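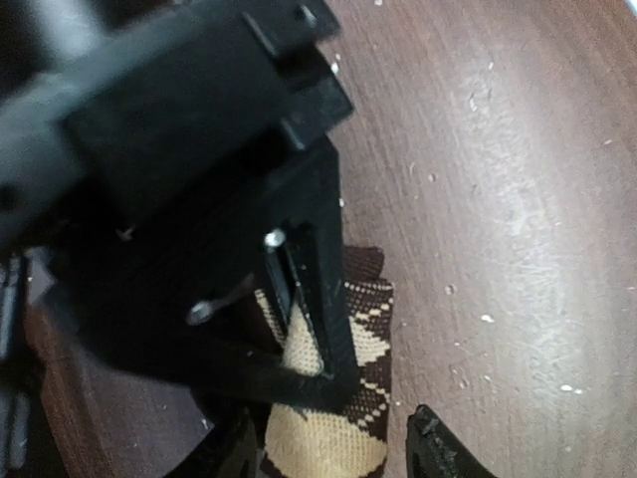 4.2 Photograph distance and first messages

Members of a dating site choose whom to write to from a page of small pictures, and the first thing that varies from one picture to the next is how near the subject is. We coded every main photograph in the Parby sample as face, head and shoulders, half length or full length. A fifth code, "too close", was added after the pilot for pictures in which so much of the picture was taken up by one near part that the whole could not be judged. Raters faced with a chin, one eye and part of a car seat told us much the same about the person. They could often give a hair colour, and they gave an age with low confidence, but most declined to guess height or build. Because height and build are among the fields members search on most, we expected the fifth group to receive fewer first messages than the others.

The sample was made up of 300 profiles, all belonging to members who lived within travelling distance of Skirnislow and who had agreed to take part. Each profile was followed for 30 days from the date on which its main photograph was last changed. If a member changed the photograph during that period, the profile was dropped and the next one on the list took its place. Over the whole period the sample received 2,205 first messages. A first message was defined as any message from a member with whom there had been no earlier contact on the site. "Winks", likes and the automatic greetings that Parby sends to new members were left out. So were messages later removed by the site as fraud, although we could only do this where the removal took place before the end of data collection.

Coding was done by Conall Cronin and Jolene Donnelly, working separately. Neither saw the message counts until the coding was complete. Disagreements were mostly between head and shoulders and half length, where the lower edge of the picture fell somewhere near the elbow, and these were settled by a simple rule: if either elbow was in view the picture was coded half length. There was less disagreement over the fifth code than we had feared. Sunglasses, hats and filters were recorded on a separate sheet and play no part in this section.

Profiles coded head and shoulders received the most first messages, followed by half length. Full-length pictures came third. This was lower than the advice columns would suggest, and we think the size of the picture on the search page is partly to blame. A whole standing person shown at thumbnail size leaves very little room for a face, and members on a phone would have had to open the profile to see one. Face-only pictures came fourth. The "too close" group was last, as expected, although the gap between it and the face-only group was small and we would not put much weight on it.

The order was the same for men and women, but the spread was not. Among women the highest and lowest groups were fairly near each other, and even the least popular type of photograph drew a steady number of messages. Among men the lower groups received very few, and several profiles in the fifth group received none. This agrees with what is already known about who writes first on mixed sites. It also means that a poor photograph costs a man more than it costs a woman, at least when the cost is measured in messages received. Whether it is a cost to receive fewer messages is a separate matter, and a number of the women we interviewed did not think so.

We also looked at what the first messages said. Those sent to members with full-length pictures were more likely to mention something in the background, usually a place or a dog. Those sent to members with face-only pictures were more likely to be a greeting and nothing else. Replies were more common where the message mentioned something particular, whatever the photograph, and this holds in the Nekon data as well. It is possible that some of the benefit of a wider picture comes from giving the sender something to write about. We could not test this properly, as members with wider pictures also tended to have written longer profiles, and the sender may have found the subject of the message there.

A second check used the rating task. Raters were shown each photograph for as long as they liked and asked to score it from 1 to 7 on how sure they were that they would recognise the person at a café table. The scores rose from the fifth group to the face-only group and again to head and shoulders, then fell slightly for full length. Confidence in recognition followed message counts more closely than attractiveness scores did. Ngata, the smaller of the two comparison sites, gave us the same pattern with a weaker fall at the end, possibly because its search page shows larger pictures.

Distance should not be confused with clutter. Some of the half-length pictures had two or three people in them, and in these the rater had to work out which one was the member. We coded the number of people separately. Group pictures did badly at every distance, and removing them did not change the order reported above. The same was true when we removed pictures in which the member held an object in front of the body, such as a fish, a guitar or a baby.

Figure 2. Two robot arms meeting over a dark bundle of patterned fabric. 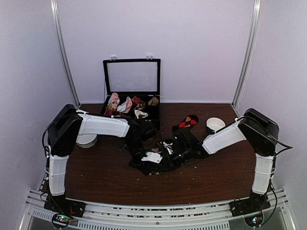

4.3 Limits of the photograph data

All the profiles came from members who had said yes to the study, and members who say yes may take more care over their pictures than those who do not. We have no photographs from the members who refused. Parby gave us the ages of those members in grouped form, and they were slightly older than the sample.

The period of collection began in January, when more people join dating sites, and new members may write to strangers more freely than those who have been on a site for some time. Main photographs were last checked against the live site on June 15, 2021. By then a number of profiles had been closed, and for these the stored copy was used.

Second and later photographs were not coded. Members told us that they opened a profile on the strength of the main picture but decided whether to write after looking at the rest, so the counts in 4.2 reflect both.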